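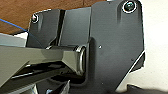
I love a good fault. I know that's an odd thing to say about a machine that closed its fingers when it had been told to open them, but the Stockdale incident taught me more about robots than 1,000 tidy demonstrations ever could, and I wish more workshops would talk about theirs!

For anyone who missed it: in August one of the Nenis arms at Stockdale lost its position signal in the middle of a job. The controller did what it had been set up to do with a missing reading, and used the last good one. So the gripper carried on squeezing, quite happily, against a part that was already as tight as it could be. It went on for 26 seconds. The part cracked, a link bent, and everyone standing nearby kept their hands to themselves, thank goodness.

The report blamed a cable. Fair enough, it was a cable, rubbed through at a bend near the pivot. But I think stopping there is a terrible waste of a failure. Cables on moving joints wear out. They always have. What bothers me (and excites me, because we can fix it this afternoon) is that a machine strong enough to break things was allowed to guess.

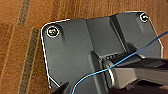
The gripper up close, with a thin blue wire passing over the finger.

My view is simple. If a gripper can't tell where its fingers are, it should stop pushing and shout. Yes, it might drop something. I'd take 80 dropped parts over one trapped thumb, and so would you if you'd ever reached in to free a jam.

The usual objection is that false alarms cost time, and they do. At Flindilwood we changed the setting on all 4 of our arms and the first fortnight was maddening. We had stops before breakfast, stops during lunch, stops with visitors watching. Then we looked at where they were coming from and found two connectors that hadn't been seated properly in months. Two! The old setting had been hiding them from us.

Manlow still runs its arms the other way and says it has had no trouble. I hope that lasts, but I'd love to see the stop logs.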